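Picking Up a Marker: Two Grippers, One Arm, One Very Long July
Speaker notes, Liesbeth Van Beek
Lab exchange day, 23 August 2024

Slide 1. Title

Wait for the door to close. Thank Arnout De Haan for the slot and for moving me ahead of lunch, when people are still kind.

Say up front: this is a comparison of two sets of fingers on the same arm, doing a job a four-year-old does without a grant. Results are mixed. If anyone came for a winner, I have one, with footnotes.

Slide 2. Why a marker

People ask this every time, so get it out of the way. A dry-erase marker is cheap, light, round, slippery, and rolls off toward the hardest spot to reach. It lives on a narrow metal tray in front of a shiny wall. If you wanted to design an object to embarrass a robot you would end up pretty close to this.

We also had a lot of them.

Slide 3. What we compared

Same arm, same controller, same wrist. Only the fingers change.

Flurance fingers: long, curved, stiff. They reach in behind things nicely and have opinions about what they touch.
Grunon fingers: shorter, flat pads, softer. Forgiving, but they need more room on both sides.

Ward Hermans will want to know why we left out the three-finger Zhong hand. We didn't have one that worked. (Ward has one that works. Be nice.)

Slide 4. The protocol

Pick from tray, lift, bring up in front of the board, hold, put back. 1305 attempts in all, split between the two sets, with operators swapping halfway so that nobody's good hands counted for one side only. Femke Coppens wrote the attempt sheet. She also wrote the rule that a marker on the floor is a failure even if it lands "near where we wanted it."

155 attempts thrown out. Most of those were the controller dropping its connection. A few were us forgetting to start the log. Don't dwell.

Slide 5. Results, the honest version

Flurance was better at getting the marker out of the tray. Clearly better; the long tips get under the barrel and the flat pads just don't fit down there.

Grunon was better at everything after that. Once it has the marker, it has the marker. With the stiff fingers the barrel likes to pivot, so you pick up a marker at a nice angle and arrive with a different nice angle.

Pause here. Someone will say "add rubber." We added rubber. See slide 7.

Slide 6. Grip force

Show the plot, don't read the plot. The main point: going past 625 on the controller's force setting bought us nothing with either set. Those units are Viltau units, which convert to newtons if you ask Viltau and wait.

Nermina Todorova ran the sweep up to 3000 before I asked her to stop. The markers from that session are in a drawer and we don't talk about them.

Slide 7. What rubber did

Helped the slipping, hurt the letting go. The marker would come along for the ride when the fingers opened. For a while our release rate was worse than our pick rate, a result I hadn't known was available.

Thin pads only, near the tips, is where we ended up. If I had to start over I would start there.

Slide 8. Cameras, briefly

Only two minutes on this! Last time it ate the whole talk.

Whiteboards are mirrors with a better reputation. The overhead lights show up in them as hard bright bars, and a white marker on a white board gives a depth camera very little to hold on to. We moved the fixed camera several times. Each position was best for something and useless for the rest. Pick one, write down where it is, and leave it alone.

Slide 9. So which one

For tray picking, Flurance with thin pads. For carrying and holding, Grunon. For both in one task, Flurance, slower than you'd like, with a lower force than you'd guess.

Slide 10. Questions

Leave the last slide up while people talk. Likely ones: cost (ask Arnout), wear on the pads (yes), does it write (a separate talk, and a short one).

If it goes quiet, ask Ward about the Zhong.

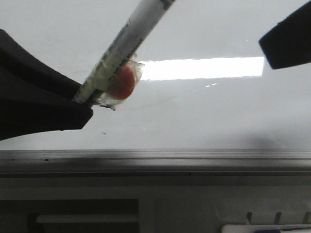 Slide 10: Taped marker gripped near its lower end, ceiling light in the board.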